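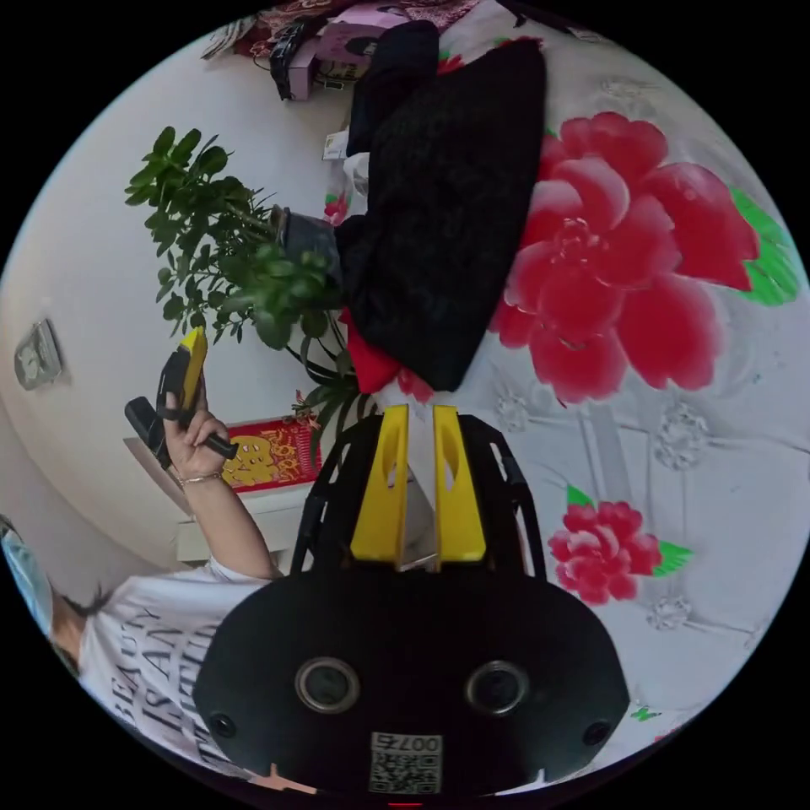 Mercy Athumani asked after the last lecture why a guesthouse should count its laundry in kilos, when the guests pay by the night and the linen is bought by the piece. She also wanted to know if the price per kilo of a washing company can be compared with our own cost at all.

Courses > Small Hotel Accounts > Lecture 6: Wash in the House or Send It Out

The answer to the second question is yes, if we first put our own costs in two groups. The answer to the first one is more simple. The washing company sends its bill in kilos, so we must speak in kilos too.

1. Two groups of cost

Fixed costs stay the same in a busy month and in a quiet month. Variable costs grow with every load. In the Skarham case (see your case sheet) the fixed costs of the laundry room are 3,395 per month. They include the wage of one worker, the rent of the two machines, and a minimum water charge of 609. Soap, power and the water above the minimum come to 0.60 per kilo.

Students often put the wage in the variable group. This is correct only if the worker is paid by the load. At Skarham she has a monthly contract.

The outside company, Nesitz, asks 1.50 per kilo. Pick-up and delivery are in the price.

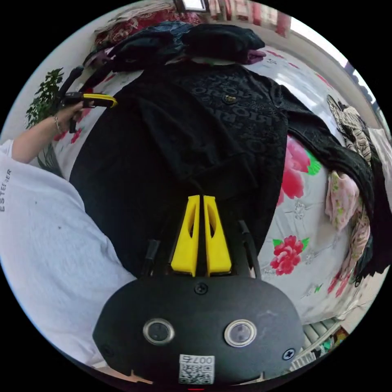 2. The comparison

With 3,000 kilos in a month:
Own laundry: 3,395 + 1,800 = 5,195
Nesitz: 4,500

With 4,000 kilos in a month:
Own laundry: 3,395 + 2,400 = 5,795
Nesitz: 6,000

So the better choice changes somewhere between these two amounts. To find the point, divide the fixed costs by the difference of the two prices per kilo:

3,395 / (1.50 - 0.60) = 3,772 kilos

Please write the unit. A number without a unit will lose one point in the exam, as it did last November.

3. What can be avoided

The calculation above supposes that all fixed costs disappear when the laundry room closes. This is rarely true. The minimum water charge belongs to the whole building and must be paid in any case, so it should be left out of the decision:

3,395 - 609 = 2,786
2,786 / 0.90 = 3,096 kilos (rounded up)

The point has moved down a lot. An owner who has 3,400 kilos per month would make the wrong decision with the first calculation — and the accounts would not show the mistake, only a somewhat smaller profit.

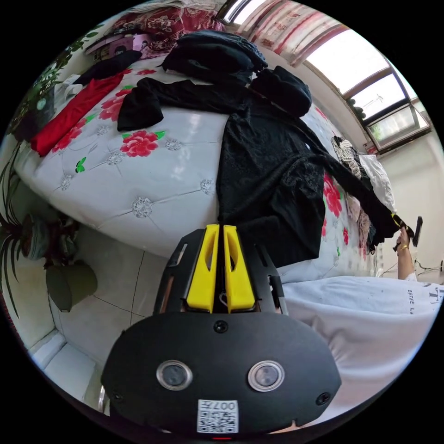
4. Things outside the formula

Lost pieces, late delivery and the wear of the cloth have a cost also. Shabani Urio's chapter in the reader gives a method for late delivery: take the price of the spare linen that you must keep for one more day, and spread it over its years of use. I find this good enough for a small house.

Homework: repeat section 3 with a Nesitz price of 1.40. Then explain in five lines what the owner should do if the busy season is only four months long.

Related notes
Lecture 5: Fixed and Variable Costs, the Mbwambo Bakery
Lecture 7: Room Price in the Quiet Season
Case sheet: Flokside Guesthouse, Breakfast Costs

Last changed Jul 19, 2018 | Contact the course office | Back to top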